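Notes from the Back Porch: Who's Going to Pick Up the Bags?

Several of you wrote back after the February letter to ask whether I'd gone soft on the subject of household robots, and I suppose I should answer, as I've been promising Mwende Urio a proper answer for about as long as she's been reading these. She wanted to know whether she could expect a machine to tidy her living room before she's too old to enjoy the results. My short reply is that I wouldn't give away your broom. My long reply is the rest of this letter, so get yourself a cup of something.

Let me start with what they're already good at, to be fair to them. The plant at Jesovport, where my nephew worked for a spell, has a packing line with machines that put jars into cartons, up to 4000 of them in a shift, and they do it with a steadiness I find a little spooky. But every jar is the same jar, and it arrives in the same spot, standing up. If one tips over, a light comes on and a human being walks across with a stick. (He was the human being with the stick, and he says it was the best-paid stick in the county.)

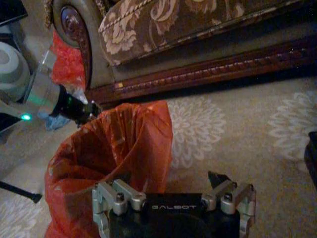

Now think about picking up a living room. I mean the ordinary kind of picking up, the kind you do in ten minutes before your sister-in-law's car turns into the drive. Things land wherever they land, and no two of them have settled into the same shape. Plastic bags are my favorite test, and I'd put them ahead of dishes or even laundry. A crumpled red bag up against the front of a sofa has no handle side and no right way up, and what you grab with a pair of metal fingers is mostly folds and air. Then there's the trash bin, with its orange liner draped over the rim, and that liner is thin plastic too! So the machine has to tell the bag that's trash from the bag that's holding the trash, and take hold of one without dragging the other along. You and I do that while talking on the phone.

I had a long conversation on this with a fellow from Drelau, a small outfit that builds software for robot arms. He told me they ran 1048 attempts at getting soft litter off a floor and into a bin, and that 266 of them went wrong in some way. I thought that sounded pretty good until he described what "wrong" meant. Sometimes the fingers closed on nothing at all. Sometimes they came away with a pinch of rug. And sometimes everything went beautifully right up to the bin, and then the bag clung to the fingertip and wouldn't drop, and the arm went back for the next piece with the first one still waving from it like a little flag. I laughed, and then I remembered the packing tape at Christmas and stopped laughing.

One thing that does seem to help is a second arm. It's how we do it ourselves when something is big and floppy - one hand to pin it, the other to gather it in. For years most of the demonstrations I saw used a single arm, and I think a good deal of the clumsiness came from that.

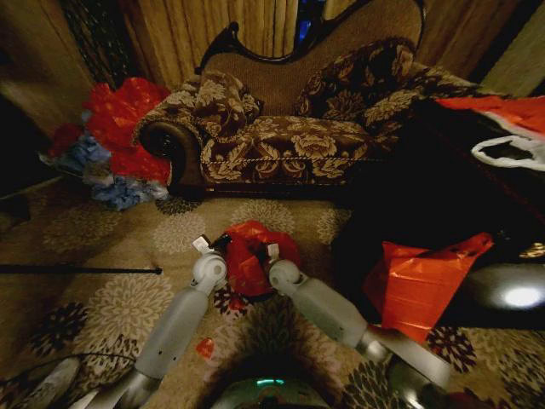

Two grippers on one crumpled red bag, with the settee behind.

What I'd like to know, and what I couldn't get a straight answer on, is how long it takes. A chore isn't done just by getting done; it has to get done before supper. The Kong people, who were showing a two-armed machine at the Traltamance home fair last fall, had it clearing a rug while I stood there, and I ate an entire soft pretzel and shared part of another before the rug was clear. My feet hurt. A gentleman beside me said his grandson was slower, which I have no reason to doubt, but his grandson doesn't cost what that machine costs. He also doesn't need 350 square feet of open floor, which was the size of the booth they'd laid out for it.

Furniture is the other trouble, and I don't hear enough about it. Show floors tend to have furniture with plain square legs, or none to speak of. My mother's front room had a sofa with carved wood right down near the carpet, little round feet, cord along the cushions, and a dark gap underneath where every marble and hair ribbon in the house ended up. Plenty of you have a room like that still. Light doesn't get down there, the patterns run into each other, and a rug full of big pale flowers can't make life any easier for a camera trying to decide what's litter and what's rug. 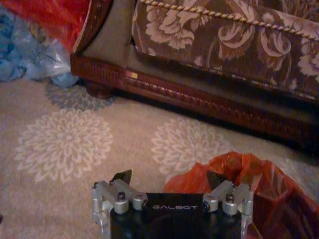

An open gripper low over the flowered rug, orange bag to the right, blue bag by the foot of the sofa.

So, Mwende, I'd say a machine can do some of it now, slowly, with somebody nearby. I'd trust one with a wad of paper in the middle of a bare floor. I wouldn't yet leave one alone with the good rug and go to choir practice. If any of you have had a machine in the house that does more than vacuum, please write and tell me how it went, and be specific about the rug.

Next month I'm back to tomatoes, as promised, along with the seed list I left out last time.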